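首页 | 版块 | 好价爆料 | 晒单 | 搜索 | 登录 | 注册

当前位置：好价讨论区 > 家电 > 除湿机

【到手价461】Menside 上的 Flatis 除湿机，叠券叠积分，附踩坑过程

发表于 2023年9月28日　作者：潮湿的袜子

【楼主】潮湿的袜子

先说价格，急的人看完这段就可以走了：Menside 的 Flatis 除湿机，水箱 4 升那款，领满减券减100，再用会员积分抵80，到手461，包邮到楼下。券在品牌页里，不在商品页里！商品页只有一个小得可怜的“优惠”两个字，点进去是分期的广告，我点了好几回都以为券没了。

不急的听我慢慢唠。

我家朝北，一楼，从5月开始墙角就一股味儿，衣柜里的大衣拿出来得先晾一下午才敢穿。之前一直靠除湿袋，就是那种挂衣柜里会积水的，便宜是便宜，架不住换得勤，而且有一回漏了，漏在一条羊毛裤上，心疼得我当晚就开始看机器。看了一夏天，价格忽上忽下的，每次刚下决心它就涨回去，我就赌气不买，再等等，再等等，等到衣柜背板都起毛了。

这次是晚上刷到的，首页推了个很丑的横幅，写着什么换季焕新。我一般看到“焕新”俩字就划走，那天手滑点进去了，发现这款在里面。当时页面上显示的还是原价，我差点就退出来，后来想起来版里有人说过 Menside 的券都藏在品牌页，就摸过去看了一眼，真有。

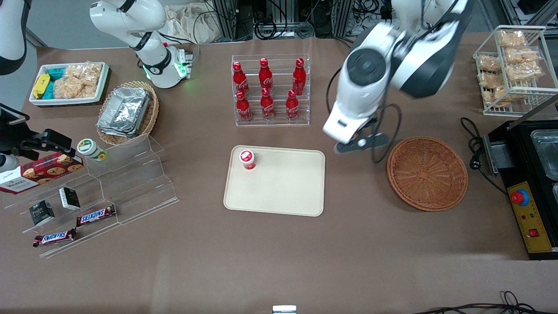 领了券回来结算，价格没变，我又懵了。研究半天才明白，购物车里要先把它默认给你勾上的“延保服务”取消掉，那个延保和满减券是互斥的，勾着延保，券就灰掉，而且它不告诉你为什么灰，就只是灰着。取消以后券立刻亮了。再往下拉，积分抵扣默认是关的，手动打开，又少一截。我坐在床上对着手机笑出了声，把家里人吵醒了，挨了一顿说。

步骤我整理一下，按这个顺序来比较顺：

先登录会员，看积分够不够抵，不够的去签到页做任务，浏览店铺那种最快。
去 Flatis 品牌页往下拉，拉过那个很长的视频，券在视频下面。
回商品页选白色（灰色那款不参加，别问我怎么知道的）。
进购物车，取消延保。
结算页打开积分抵扣，看清楚总价再付。

机器我已经收到了，外箱角上有一点瘪，里面没事。声音嘛，低档能接受，高档像有人在隔壁屋吹头发，吹不完的那种。用了几天再来补体验。券什么时候没我不知道，看到的就抓紧吧！

【2楼】半价才是原价

楼主好人，刚下单，同价。

延保那个太坑了，我上次买电饭煲也是它，我还以为是我的号不配用券，气得我去问客服，客服给我发了一段特别长的活动规则，让我自行查阅。

【3楼】慢慢买不着急

等一下，我泼点冷水哈。这个价不算神价吧？我一直挂着降价提醒的，夏天那会儿有一阵子页面价就很低，不用券也不用积分。积分也是钱啊朋友们，你积分拿来抵别的一样能抵。所以要比也应该拿没抵积分的价格去比。

还有，Menside 在活动前会先把页面价抬一抬，再发券，你看着减了好大一截，落到手里没差多少。我现在看到满减就条件反射先去翻历史价。

【4楼】潮湿的袜子（楼主）

回3楼：积分算不算钱这个我跟我家里也吵过哈哈哈。我的看法是，我的积分马上过期了，不用就是零，那抵掉的就是白捡的。你要是积分还有很久才过期，那确实要另算。

夏天那次低价我也看到了，那次是预售，要等很久才发货，我当时觉得等货到了梅雨都过完了，就没买。现在想想应该买的，反正明年还有梅雨，是吧。

【5楼】阳台种葱

我家用的是 Skov 的，说说对比。Skov 比 Flatis 贵一截，但是能接水管直排，不用倒水。我当时也嫌贵，后来想想自己的懒，就认了。你们千万别高估自己倒水的热情，头一个星期看水箱满了会有成就感，还拍照发群里，“看！今天抽出这么多水！”再往后就是机器嘀嘀叫，全家人谁都听不见，比谁更能忍。

我不是劝退，楼主这个价买来救急挺好。就是打算长年累月开着的，建议一步到位。

【6楼】省一块是一块

楼上说的直排，Flatis 这款后面也有个孔的，带个橡胶塞子，说明书里写了可以接管，管子自己配。我买的就是这款，五金店随便买一截软管插上，一直没漏。不过它是重力排水，管子得一路往下走，中间不能拱起来，拱起来水就倒回去了。放卫生间门口正好，放卧室就别想了。

【7楼】阳台种葱

这个我还真不知道！那我收回一半。另一半不收，Skov 声音还是小的。

【8楼】账本第三页

我来说个楼主没说的：从 Gindska 跳转过去买还能返一点。路径是先打开 Gindska，搜 Menside，点跳转，再去品牌页领券，别中途退出来重新开 App，退了跟单就断了，返利就没了。

返得不多，够喝杯奶茶。但是积少成多嘛，我去年返利攒下来的钱换了一口锅。

【9楼】慢慢买不着急

Gindska 现在还能用？我有一笔返利卡在“审核中”，从春天卡到现在，问就是商家还没确认。我怀疑它就是等我忘。我没忘。

【10楼】账本第三页

你那单是不是用了站外的券？它家规则里有一条，用了非 Gindska 页面展示的优惠券，有可能不给返。注意是“有可能”，给不给全看它。我用品牌页的券从来没出过问题，但我也听说有人出过。建议下单前截图，跳转页截一张，订单页截一张，真卡住了拿图去找客服，比空口说快多了。

【11楼】慢慢买不着急

就是用了品牌页的券啊！和楼主这个一模一样的操作！所以我说大家别把返利算进到手价里，返回来了当惊喜，没返也别难受。楼主标题没写返利价这一点我是认可的，版里有些人把还没影儿的返利、还没影儿的好评红包、还有什么晒单抽奖全减进去，标题写得像白送，点进去一看付款要付一大笔。这种标题党我见一个举报一个。

【12楼】半价才是原价

哈哈哈哈说的是不是上周那个电热水壶

【13楼】慢慢买不着急

我没说是谁啊，你说的。

【14楼】云朵打折中

新人问一下，退货的话券退不退？我有点选择困难，想先下单占着再慢慢想，怕券没了。

【15楼】省一块是一块

积分会退，券不一定。Menside 的规则是券还在有效期内就退回账户，过期了就没了。问题是这种活动券有效期短得很，你退货流程走完它早过期了。所以占坑可以，占了就别磨蹭，趁没发货取消，券会当场退回来，发了货再退就看运气。

【16楼】云朵打折中

懂了谢谢！那我今晚就想好。（我每次都说今晚就想好）

【17楼】潮湿的袜子（楼主）

补体验来了！

先说除湿效果，我家卧室关上门开一晚上，早上水箱满到自动停机，我自己都吓一跳，原来我每天是泡在水里睡觉的。第二天晚上就没那么多了，第三天更少，我理解是头一天把墙和被子里的存货都抽出来了。现在开两三个小时就够，被子摸着是干爽的，那股味儿淡了不少，还没全散，衣柜里面估计得再吹几天。

缺点：提手很割手，倒水那个口设计得也怪，倒的时候水会顺着边往下流，流到手腕上，流进袖子。我现在倒水都先撸袖子。轮子是有的，过门槛就别指望了，得抱。另外就是屋里会热一点，它往外吹的是热风，冬天是优点，现在这个天气嘛，忍忍。

再就是晾衣服，这个我要夸！把机器推到晾衣架底下，门一关，牛仔裤一个晚上就能穿。之前牛仔裤晾三天，裤腰那里还是潮的，穿上有种说不出的难受。光冲这个我都觉得值了。

电费还没出账，出了再报。有人私信问我耗电，我真不懂，我只会看账单。
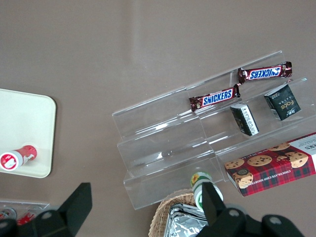
透明阶梯架上的 Snickers

顺便跟14楼说一下，我刚去看了，券还在，但是品牌页换了排版，现在不在视频下面了，挪到“会员专享”那个标签里面，要点一下才展开。他们家的页面设计我真是服气，好像生怕有人把券领走。

【18楼】外婆家的风扇

我想反对一下晾衣服这个用法。不是说不能用，是说你要算一算，这个钱加一点都可以买个入门的烘干机了，二手平台上更便宜。用除湿机烘衣服，衣服硬邦邦的，毛巾尤其硬，擦脸像擦桌子。

【19楼】省一块是一块

烘干机也得有地方放啊。我家洗衣机放在厨房里，旁边就是水槽，再塞一台烘干机，人得侧着身做饭。除湿机的好处就是哪儿都能推，用完往墙角一塞。毛巾硬是真的，我的办法是快干的时候拿起来使劲抖几下，再挂回去，会软一点。

【20楼】外婆家的风扇

抖几下这个我试过，胳膊疼。

算了各家情况不一样，我家有个小阳台，所以站着说话不腰疼。我收回“反对”，改成“提醒”。

【21楼】阳台种葱

版里难得有人这么好说话，建议加精。

【22楼】批发市场常客

说个线下的思路。你们都盯着网上，有没有人去门店问过？我上个月想买的就是这款，网上没券，我拿着手机去商场里的专柜，给导购看网上的历史价，问能不能给到。她说要去问店长，问回来说可以给，但是要办他们的会员卡，办卡免费。最后价格比楼主这个高一点点，但是现场提货，当天晚上就用上了，而且样机就在那儿，声音自己听，轻重自己拎，比看评论靠谱。

当然不是每家都肯给，我跑的头一家理都没理我，说网上是网上，我们是我们。脸皮厚一点的可以试试。

【23楼】云朵打折中

我脸皮薄，到专柜只会说“我随便看看”，然后导购走过来我就跑了。

【24楼】半价才是原价

同跑。

【25楼】账本第三页

22楼这个办法要注意问清楚开票和保修，有的专柜给的低价是不带票的，坏了去售后人家不认。我吃过这个亏，一台吸尘器，省下来的还不够修的。

【26楼】批发市场常客

对，这个要问。我那台是给开票的，付款之前我就让她把票开出来看了一眼，抬头型号都对上才刷的卡。导购有点烦我了我感觉，但她脸上还是笑着的。

【27楼】慢慢买不着急

我又来了。刚才蹲了一会儿，跟大家汇报一下，页面价涨了。券还是减100，积分还是抵80，但是起步的价高了，所以现在已经买不到461了。楼主标题要不要改一下？不然后面来的人要骂的。

【28楼】潮湿的袜子（楼主）

啊？我去看看。

看了，白色的涨了，灰色的没涨，但灰色的不参加活动。这是什么操作！标题我改不了，过了时限，麻烦版主帮忙加个“已恢复原价”。想买的朋友先别冲，加到购物车里等着，它家晚上经常会调回来一会儿。

【29楼】云朵打折中

…………我就是还没想好的那个人。

【30楼】阳台种葱

摸摸头。上一个这样的是我，为了一台空气炸锅想了一星期，想好了，涨了。后来也没买，用烤箱凑合，凑合到现在也没觉得缺什么。

【31楼】省一块是一块

云朵你别急，先问自己一个问题，家里是真潮，还是看楼主说得热闹。真潮的话，涨这么点也照买，衣柜里发霉一件大衣就把差价都赔进去了。不是真潮，那就当没看见这个帖。我家以前有个足浴盆就是看帖买的，现在里面装的是过年没用完的红包袋和一些不知道是哪儿的钥匙。

【32楼】云朵打折中

是真潮，我住顶楼但是外墙渗水，下雨天窗台底下那块墙皮一碰就掉粉。

【33楼】外婆家的风扇

那你先修墙啊！！渗水开除湿机是一边进水一边抽水，机器累死也抽不完。先找物业，外墙渗水一般能走维修，让他们上来看，看完要个书面的说法。房东的房子就找房东，拍照片，下雨的时候拍，晴天拍不出来。

【34楼】云朵打折中

租的。我明天就找房东。谢谢，差点花冤枉钱。

【35楼】账本第三页

同意先修。不过修也不是说修就修的，等的时候可以先用除湿袋顶着，超市自有牌子那种就行，别买香味的，香味加霉味，混在一起更上头。

【36楼】慢慢买不着急

除湿袋也讲究一下价格啊，别在便利店买单个的，拼大包装，按袋算便宜很多。而且看克重，有的袋子看着大，里面颗粒就一小撮，吸两天就满了。我专门做过表格，把每克多少钱都拉出来排了个序，回头整理一下单开一帖。

【37楼】半价才是原价

你连这个都做表格？？

【38楼】慢慢买不着急

我什么都做表格。卫生纸的也有，要吗。

【39楼】半价才是原价

要。

【40楼】批发市场常客

也给我一份，谢谢。

【41楼】柠檬水不加糖

路过问一句，这款滤网好买吗？我之前买过一台别家的，机器便宜，滤网停产了，后来拿纱布自己剪了凑合，越用越没劲，最后送给收废品的了。

【42楼】潮湿的袜子（楼主）

我这台的滤网是能拆下来水洗的那种，冲一冲晾干装回去，暂时不用买新的。背面两个卡扣，抠的时候小心指甲，我已经劈了一个。

【43楼】柠檬水不加糖

能洗就行，那我蹲着等价。

【44楼】外婆家的风扇

洗完一定要干透再装，我家那台就是没干透装回去的，一开机满屋子池塘味。

【45楼】省一块是一块

刚刚刷新了一下，白色又降了！没降回楼主那个价，差几块钱，能接受的可以上了。购物车记得看一眼延保，我这边刷新之后它自己又勾上了，气死。

【46楼】柠檬水不加糖

上车了！果然延保是勾着的，取消，券亮，付款，一气呵成。谢谢各位，我从 Gindska 跳的，返利要是卡住了我回来跟慢慢买一起哭。

【47楼】慢慢买不着急

欢迎，位子给你留着。

【48楼】潮湿的袜子（楼主）

太好了哈哈哈哈。我去倒水了，它又在嘀。

上一页　1　下一页　　回复请先登录

联系我们 | 版规 | 爆料须知 | © 好价讨论区 版权所有 | 返回顶部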